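Kids' Corner > Everyday Science > Why Is Fleece So Warm?

We use cookies to remember your settings. OK / Learn more

Why Is Fleece So Warm?
by Lucrezia Lombardi

Do you have something fleecy at home that you never want to let go of? Me too! Fuzzy fabric has a great secret, and the secret is air.

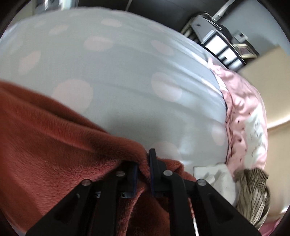
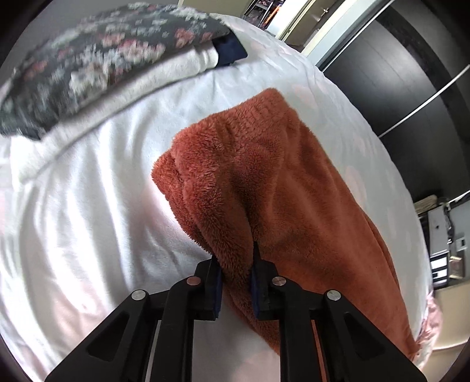 Does fleece make heat?
Fleece can't make any heat at all. Your body does that! The fabric just slows the heat down so it stays near your skin.

Now for the clever bit. Most fleece is made of polyester, a kind of plastic, spun into very thin threads. A machine knits the threads into loops, and then wire brushes pull at the loops until they go wonderfully fluffy. All that fluff is full of tiny pockets, and air gets stuck inside them. Heat has a hard time crossing air that is sitting still. Birds use the same trick when they puff up their feathers in February!

Wind can spoil it, though. It blows right through the fluff and pushes your warm air out, so put a raincoat on top when it's gusty.

Try it yourself! Fill 2 jars with warm tap water and ask a grown-up to close the lids. Wrap one in fleece and leave the other bare. Wait 11 minutes, then feel the water in each with a finger. Which one is warmer? Try it again with a wool sock, or even newspaper!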